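Second week with the new film on the front windows, so a few notes for anyone thinking of having theirs done.

We went with Munby in the end. Grislow quoted 173 more for the same five panes and wanted a deposit up front.

Fitting day was Thu 5 March. Two people, finished before lunch. They ask you to clear the sills and pull furniture back from the glass, and they do mean back - a metre at least.

It looked terrible at first. Small milky patches all over the bay window. Rasa Eglītis, who did the fitting, said it was water under the film and to leave it alone for 22 days. Most of it has gone already.

The sheet says it blocks 98 per cent of UV. I can't test that. What I can say is the telly is watchable in the afternoon with the curtains open.

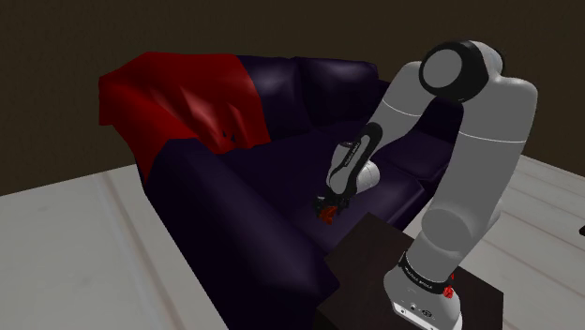 Fading was the main reason we did it. The old curtains went pale down one edge within two summers and I didn't want to pay for another pair.

Total was 959 including the landing window. The landing is a darker grade and I slightly regret it, you need the light on by four.

Don't clean the inside for a month. After that, soft cloth and soapy water, nothing with ammonia in it.

Will report back in June when the sun is properly on that side of the house.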